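Bedding and towel drive

The Trorton linen shelf is open again through February. We can take flat sheets, fitted sheets, and bath towels in any color, as long as they are clean and free of holes. Last winter the shelf gave out 400 sets. 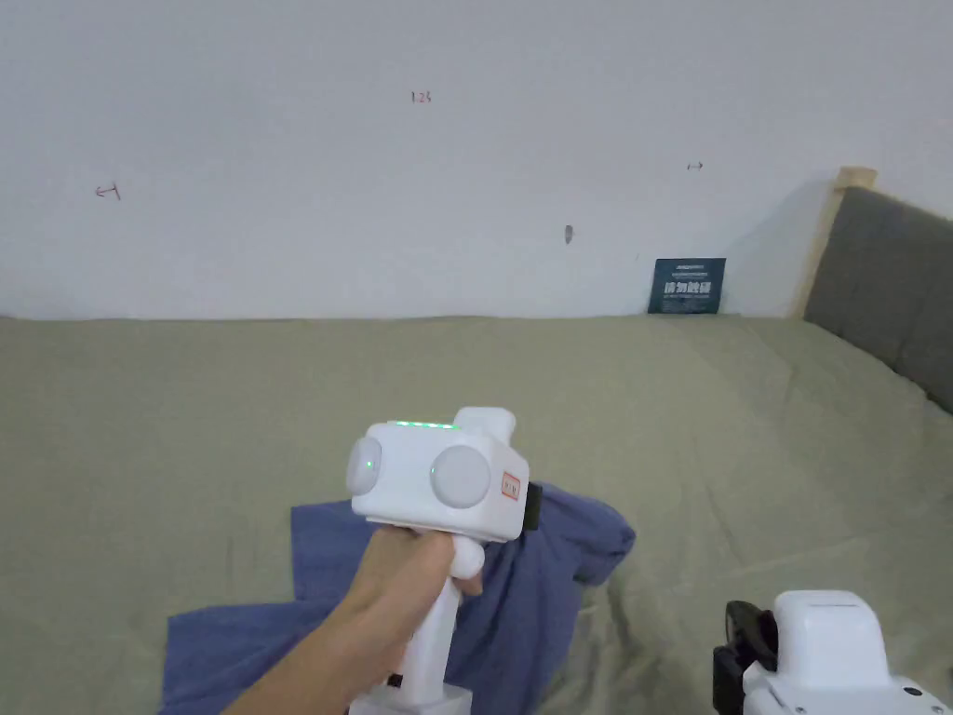
Please fold towels in thirds and keep sheets that match together — a rubber band or a pillowcase works fine. Comforters have to go to the Virnar Street site, where there is more room. Questions go to Xiaoyan Qin at the front desk.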